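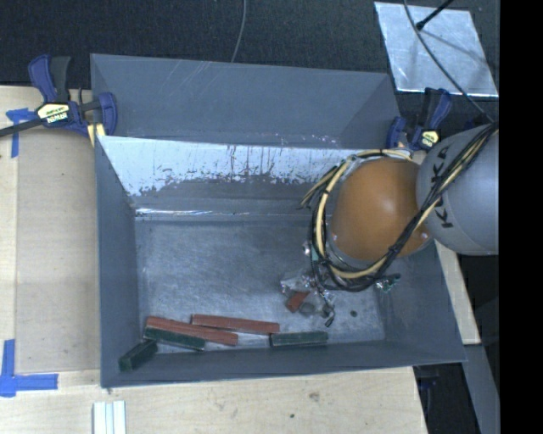
Re: [block-makers] Painted offcuts, and what to keep them in

List home | Browse by thread | Browse by author | Search | Log in

Szu-yu Chien wrote:
> I've got a box of hardwood offcuts from the Grabowska job and I want
> to paint them up as plain building blocks for the after-school room.
> Two questions. How many colors do people bother with? And what do
> you tip them into? Our cardboard box gave up in January and the
> plastic tubs are so deep the kids just dump everything on the floor.

Oh, I love this question, and I'm so glad you're going with plain blocks!

Colors first. Two. I know it sounds stingy, but a reddish brown and a dark green look wonderful together, and you can still sort them, stripe a wall with them or build two sides of a castle. I did a batch of 562 once in five colors and spent most of the winter washing brushes. The next batch was 233 in two colors and I finished it with my good mood intact.

Mix up the lengths, though. Long ones and short ones both, because a short block is what you want when you're capping a corner or bridging a little gap (and the short ones use up the scraps, hooray). Sand the edges before painting, thin coats, and let them sit overnight between coats if you have the patience. I use the Undwood satin and it has never gone sticky on me.

As for what to tip them into: sheet metal with sloped sides! A funnel-shaped bin on a wooden tabletop is my favorite thing for this. The walls lean in toward a flat floor, so there's a wide opening to reach through, and a handful of blocks will spread out where you can see them. Gray paint is fine, but don't fuss over it. Expect the paint to rub down to bare silvery metal on the inside and the floor to get scuffed. I think it looks better that way.

Do clamp it to the table. Quick-release bar clamps, two of them, and you can have it off again in seconds when you need the table for lunch. Run a finger along any lip or rim before the kids get at it and file whatever catches. Mine came out of the old Kenis workshop for 18 dollars and it was noisy as anything, but oh, that clatter when you pour the blocks in!

Please post when the first coat is on, I'd love to hear how the green comes out on hardwood.

Iwona Tomaszewski

Comments (3)

dovetail_ray: Seconding two colors. We did red-brown and cream and the cream was filthy by spring.

Marnie P.: Does the Undwood satin chip on the corners? I've been using Druvance and it does, a little.

Szu-yu Chien: Green tin bought, sanding tonight! Still hunting for a bin.

Contact the list owner | More than 3,000 messages archived | Back to top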